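Packing a cold lunch: notes for week 3

Hello again, and thank you to everybody who stayed behind last time to help me wipe down. These notes cover what we did in the session and a few bits I meant to say and forgot. If you missed it, you should be able to follow along at home with whatever is in your fridge.

Before anything else, homework. A lot of you told me your packed lunches go wrong between the kitchen and the desk, and I quite believe it, because mine did for years. I worked in the Clenach office before I started teaching these evenings, and I used to open my bag at noon and find that my fruit had turned into a sort of jam. So this week is mostly about order and portions, and only a little bit about recipes.

Start with the table. I like a mat down first, a big one, as it gives you one surface to work on and one thing to clean afterwards. Get everything out before you begin to fill anything. I know it feels slow! But if you're hunting for a lid with one hand and holding a dripping spoon with the other, something is going to end up on the carpet. A large basin at one side is handy as well (I put peelings and dirty spoons in mine, and Aarne Räsänen, who taught this course before me, used his for rinsing).

Next, the box. I'm very fond of the clear sort with a hinged lid, for the simple reason that you can see what you've got without opening it, and you can't lose the lid. Boxes with a completely separate lid are fine too, but you'll own five boxes and three lids before the year is out. Ask me how I know.

Now for filling. Wet things and dry things don't get on, so keep them apart. Slice your peppers in strips and pat them with a bit of kitchen paper before they go in. Berries should be dry as well, and whole. Put the firm things on one side and the soft things on the other, and don't heap either of them up past the rim, or the lid will squash the lot when you press it shut.

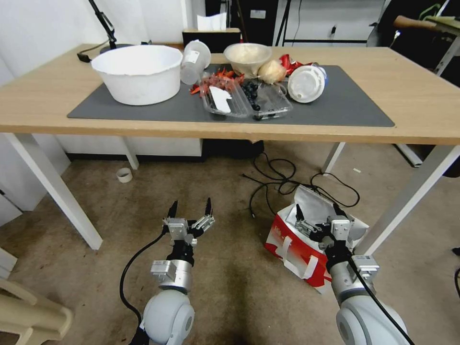 The other thing people get wrong is the scoop. You don't need a special one, but do use something flat and fairly wide, and slide it under the food instead of digging down from the top. Digging is how you get bits all over the mat. You'll still drop a few, everybody does, and it's much less bother to pick them up at the end than to stop every time one rolls away. If it's landed on a clean mat, eat it. Cook's treat.

Grains next. Rice, oats, barley, whatever you like, but here I do have to be a bit stern. Cooked rice wants cooling quickly and putting in the fridge within the hour, and it should stay cold until you eat it. Spread it out in a shallow dish if you've made a lot. Please don't leave the pan on the hob overnight and pack it in the morning. I had somebody tell me in September that they'd always done it that way, and I'm glad they've been lucky, but I'd still rather they stopped.

Oats are more forgiving. A small bowl soaked in milk overnight will do you for breakfast or lunch, and the berries can go on top just before you eat.

Bread: wrap it separately. A soft bun that shares a box with cut vegetables will be damp by eleven o'clock, and it'll taste of pepper too, which some people like and I don't. Paper is better than plastic if you're eating it the same day. If you want it filled, take the filling in its own little pot and put it together when you sit down.

A word on portions, as Buckley's group asked. My own lunch on the day I weighed everything came to 626 grams including the box, and the box on its own was 27, so that's 599 of food. The berries were 159 of that, and I'll admit that's greedy. I'm not suggesting you copy it. Weigh yours once, see whether you're hungry at three o'clock, and adjust from there. You needn't do it again.

Several of you asked whether you can pack for the whole week on a Sunday. Partly, is my answer. Sliced peppers keep nicely for three days or so in the fridge. Berries I'd leave in their own tub and add each morning. Rice I'd do for the next day only. Buns freeze beautifully, and if you take one out at breakfast it'll have thawed by lunch.

For next time, please bring:

One box with a lid that fits
A flat spoon or scoop
One vegetable you can eat raw, not yet cut
Any fruit that isn't banana
A tea towel

We'll be making dressings, so if you've got a small jar with a tight lid, bring that along too. I'll have oil, vinegar and mustard. People coming on the Drondwood bus, I know you get in nearly ten minutes after we start, so I'll do the hand washing and the notices first and you won't miss any chopping.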